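Grolach Kurian Teleoperation Kit with Kalley Simulator
Record robot demonstrations by hand, on the real arm or in a simulated kitchen.

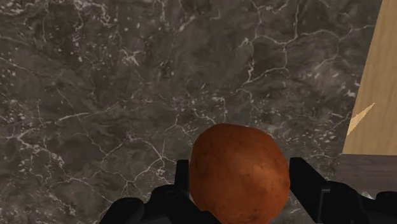

Overview
Kurian is a leader-arm kit for showing a two-finger robot how to do a task. The operator moves the small leader arm and squeezes its trigger. The robot follows, and every joint position, gripper command and camera view is saved as one demonstration. The same leader arm drives the simulated robot in Kalley, so operators can practice a grasp such as picking up a potato from a kitchen counter before they work on hardware.

In the box
Leader arm with trigger grip
Table clamp
Foot pedal (start, stop, discard)
USB cable, 2 m
48 V power supply
Kalley license, one workstation

Recording
Press the pedal to start an episode and press it again to save it. Hold it down to discard the take. Wrist camera video is stored with the arm data on a common clock. Episodes can be replayed, trimmed and labeled in the Kalley browser. A project holds up to 500 episodes; start a second project if you need more.

Hand guiding
If your arm has a free-drive mode, you can skip the leader and move the arm directly. Gripper commands then come from the pedal. Hand guiding isn't available in simulation.

Compatibility
Works with all Rarkton arms that have the network control option. Older Rarkton controllers need the adapter board, sold separately. Kalley runs on Linux only.

Price and ordering
Kit with one license: $2195
Extra licenses and spare trigger grips are listed under Accessories. Orders placed by noon Tuesday ship the same week. The kit does not include a robot arm, gripper or camera.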